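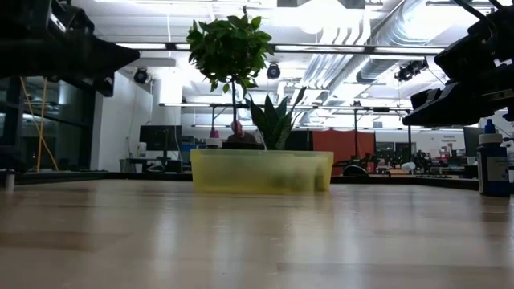 Thandeka Khumalo wrote to me after last Tuesday's session to say that plants on a desk clean the air, everybody knows it, and why was I being so mean about them. Fair enough, let's look at it.

Indoor Planting, handout 2: what desk plants do and don't do

The air claim goes back to tests in small sealed chambers. An office has doors, draughts and people walking in and out. Ask how many plants you would need before the air changed much, and you soon run out of floor. The Skillberg leaflet (in your packs) skips this step. Read it with a pencil.

Screening is a better case. A tree with a bare stem and a round head hides very little at eye level; a snake plant beside it, with stiff upright leaves, fills some of the gap. You will still see whoever sits behind.

Sharing one tub - I have doubts. Snake plants like to dry out between waterings and many small trees sulk if they do. Check for drainage before you water anything. A plastic tub with no holes holds whatever you pour in.

"Low maintenance" usually means someone else does it. Jovita Ocampo kept a watering diary for nine weeks at Skadstead; bring your copy.

For next time: find one claim on a plant label and write down what would prove it wrong.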